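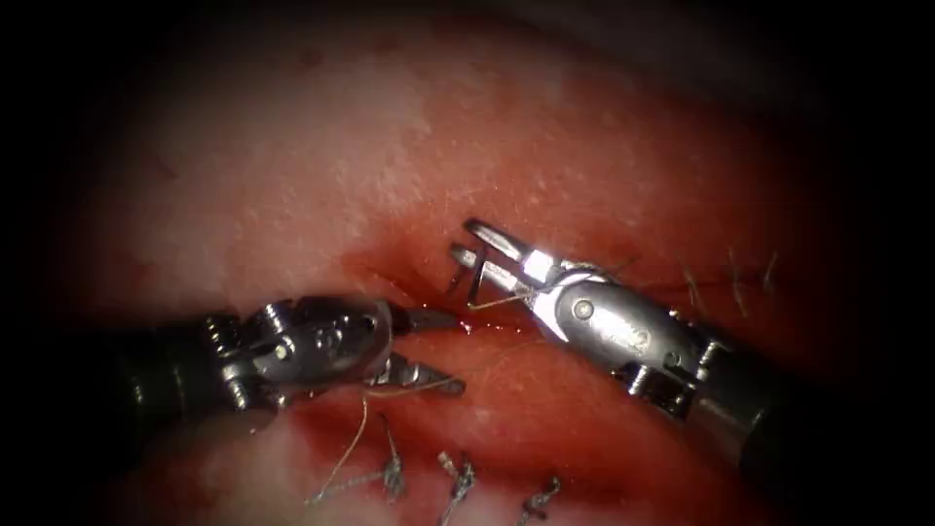

# Bumance suture practice pad, 141 series

The Bumance 141 is a layered silicone pad for practising hand suturing. It is sold to teaching departments, veterinary schools and individual students, and comes in two sizes. Both are made in Jirnholm and share the same base tray.

The pad has three layers: skin, fat and muscle. A fine mesh sits between the skin and the fat so that stitches hold under tension without tearing straight through. The skin layer is slightly firmer than in the earlier 100 series, which some teachers found too soft for mattress stitches.

## Sizes and order codes

| Code | Pad | Supplied with |
|---|---|---|
| 141-S | Small, uncut | Tray, one pad |
| 141-L | Large, uncut | Tray, two pads |
| 141-LW | Large, with moulded wounds | Tray, one pad |
| 141-R | Refill skins, large | Pack of five |

The moulded wounds on the LW are two straight, one curved and one with ragged edges. On the uncut pads you make your own with a scalpel. Needle holders, forceps and thread are not included. The Zinetti student instrument roll fits in the lid of the large tray.

## Using the pad

Press the pad into the tray until all four corners sit under the lip. The suction feet need a clean, smooth worktop and will not grip bare wood or cloth. If you have to work on wood, use the two clamp slots at the back.

Cut to the mesh but not through it. A pad cut through to the muscle layer can still be used for deep stitches, though it will gape more each time. Reverse cutting needles work best in the skin layer. Taper needles are fine for fat and muscle but drag in the skin.

Remove all thread before putting the pad away. Thread left in for weeks makes the holes larger.

## Cleaning and storage

- Wash in warm water with a little washing-up liquid.
- Leave to dry flat, skin side up.
- Dust lightly with cornflour if the surface feels sticky.
- Do not use alcohol wipes, bleach or silicone spray.
- Keep out of direct sun. The skin layer yellows.

Pads may be stacked in their trays but not loose, as the layers can mark one another.

## Refills

The 141-R skins fit the large pad only. Peel the old skin from one short end, lay the new one over the mesh and press outwards from the middle. No glue is needed. Skins for the 100 series do not fit.

## Orders

Teaching departments ordering 70 pads or more should write to Corinne Bellamy for a quotation. Small orders go through our dealer, Montoya. The large tray is out of stock until December; large pads can be ordered without it under code 616.

Questions about materials or latex content: Ajith Naidu, technical desk. The pad contains no latex.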